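The whiteboard will outlive us all

Every few years somebody announces that the office whiteboard is finished. I have sat through the pitch myself, most recently in November, when a salesman at the Wimdale office fair tried to interest me in a wall screen from Aruvo that would save, sort and email anything I scribbled on it. The price was $3000 before installation. I asked what happened when the software was no longer supported. He gave me a tote bag.

So I went back to the old thing, and I went back in a suspicious mood, having never believed the claims made for whiteboards either. They are supposed to help people think. In my experience they help one person think while the others look at their back. And most of what ends up on them is no plan at all.
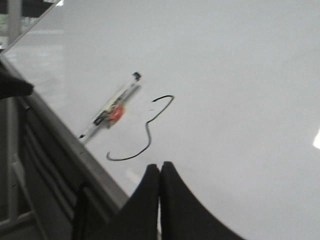 One marker, one squiggle, plenty of board left.

The trade has two answers to any complaint, and both cost money. The first is a better surface. Duvico sells a coated board it calls "ghost-free," meaning last month's sales targets won't linger behind this month's. I tried one for 10 weeks. It wiped beautifully for the first three, and then it wiped like every other board I have used. The instructions, which I read only when it began to fail, asked me to clean it daily with the company's own spray. A board that needs its own spray has not solved much, in my view.

The second answer is gloss. Shiny boards wipe more easily than dull ones, and I'll grant the makers that. They are less eager to discuss what the shine does in a room with ceiling lights.

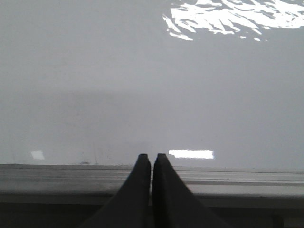 Glare is the complaint I heard most from readers after my last column on office furniture, and it is the one showrooms hide best, with their soft lamps and carefully angled displays. Put the same board in an ordinary workroom and you find out what you bought. A glossy pale gray surface can pick up a ragged white blaze across one whole corner and a hard little bar of light lower down, and anyone who writes in those spots is writing for people standing somewhere else. The cure is to tilt the board or move the lamp. Ikeda makes a hinged mounting bracket that does the first, and its catalog runs to 2234 items, so I suppose it was bound to make one thing I wanted.

Then there is the matter of the pens. I have been told that a good dry-erase marker lasts up to 3 months in regular use. Mine don't, and I suspect the testers put the caps back on. I have bought the cheap ones and the expensive ones, and I would not pay extra for either the grip or the scent. Fresh ink and a cap that clicks are all I ask for. 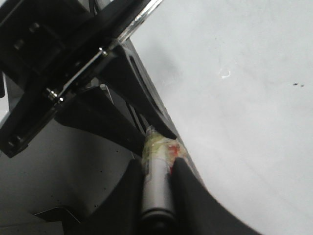
What to buy, if you must

Get a plain board, one size smaller than you think you need. A big board invites people to leave things up. Skip the ghost-free coating unless you enjoy buying spray. Before you drill, have someone hold the board against the wall with the lights on while you walk around the room and look for the bright patches.

Buy black markers. Colored ones start as a system and end as decoration. Wipe the board on the day you write on it, with a dry cloth, and clean the tray while you're there.

As for the screen, I'm told Aruvo has a new model due in the spring. I still have the tote bag, and it has held up better than I expected.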